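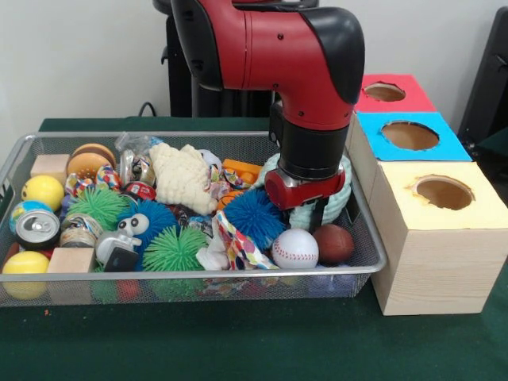 My aunt kept the toys in the waiting room of the Hägglund ferry office for as long as there was a ferry, and when the ferry stopped the toys came to us. The office sent them in a van, with a paper to sign and forty kilos of old timetables which we had not asked for. My sister wanted to put everything in the rubbish the same evening. I said that first we must look. So we had the green cloth on the table and the wire basket on the cloth, so full that the two hamburgers were lying one on top of the other beside the smiling yellow ball, and next to the basket were the three boxes with the round holes. The pink box was for the school. The blue one was for my sister's children. The yellow one was for what we did not know.

"And a box for the rubbish?" my sister asked.

"We have no more boxes."

She looked at the silver can lying on its side among the toys. Our aunt would never throw away a can if a child had played with it. In Brorngate people said she was mean with money, but I think she only respected what other people had chosen.

When we were small we were allowed to sit with her in the summer. The Gitora left at eight in the morning for Ustville and came back in the late afternoon, and between these two there was nothing to do but play and watch the passengers who had come too early. There were always some. They had walked down from the upper town, 172 steps with their bags, and they sat with red faces and did not talk. Then their children found the basket. A child who is shy will not say good morning to another child, but it will hold out a ball.

Our aunt had one rule about the toys. A child could take one on the boat, if it left another in its place. She wrote nothing down and she did not check. In this way the basket changed all the time and was always full. A thing would go away over the water and you did not see it again, or you saw it after two years, with teeth marks.

I told this to my sister, who of course knew it.

"Then none of it was hers," she said. "All of it belongs to somebody."

"Yes."

"So we are giving away the toys of strangers."

She said it in a hard voice, but she sat down and pulled up her sleeves.

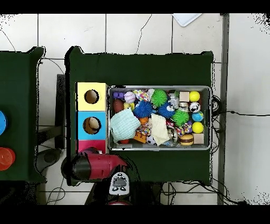 The football

We did not agree about the football. It is a small brown one, and I had seen it at once, at the side near the yellow ball. I was sure that it was mine. I had left it in the basket when I was seven years old, on the only day I was allowed to go with the boat myself, and I had taken a wooden horse for it. The horse fell in the sea before we reached Ustville. I cried so much that a sailor gave me his ticket roll to hold, and I can still see the last number on it, 2,927.

"It is not yours," my sister said. "Yours was bigger."

"I was smaller."

She thought about that and turned the football in her hands. We looked for a name, but there was no name.

"Blue box," she said.

"Why blue?"

"My boys would like it."

"And if it is mine?"

"Then you are their uncle, and you would give it to them."

I took it from her and put it on my knee. We went on with the others. The panda ball was for the school, and the baseball also. The spiky balls she wanted to divide, but it was difficult, because each time we put one in the blue box she remembered that the dog would eat it. The little purple one I put in the yellow box. She took it out again and looked at it for a long time and put it back.

Then she found the globe. It was a ball for a small hand, blue with green land. She brought it to the lamp and put on her glasses.

"Ustville is not here," she said.

"It is too small."

"Brorngate is also not here." She turned it a little more. "The whole sea between is not here. Sixty kilometres, and they did not paint it."

I do not know why this made her cry. She had not cried in September, at the church, when everybody looked at her and waited. I got up and made tea, and I was slow with the tea, as our aunt would be. When I came back she had the globe in her lap and had begun with the wooden blocks.

"They want the room for bicycles," she said. "At the office. I asked the man with the van."

"It is a good room for bicycles."

"There is still a bench."

I waited. She drank some tea, which was too hot.

"If there is a bench, people will sit on it," she said. "Also with no boat. They will wait for the bicycles, or for the rain to stop. And they will have children with them."

She got up and turned the pink box over the basket, and the baseball came out of the hole, and after some shaking the panda. Then she did the same with the blue and the yellow. It took a while – the holes were not made for this. When everything was inside again, one block would not fit and she had to press it down with her thumb.

"You must leave something," I said. "If you are taking the globe."

She went into the hall. I heard her open the drawer where we keep the gloves and the candles, and close it, and open it again. While she was looking I put the football back, at the side where it had been.

3rd February
By Marit Oskelund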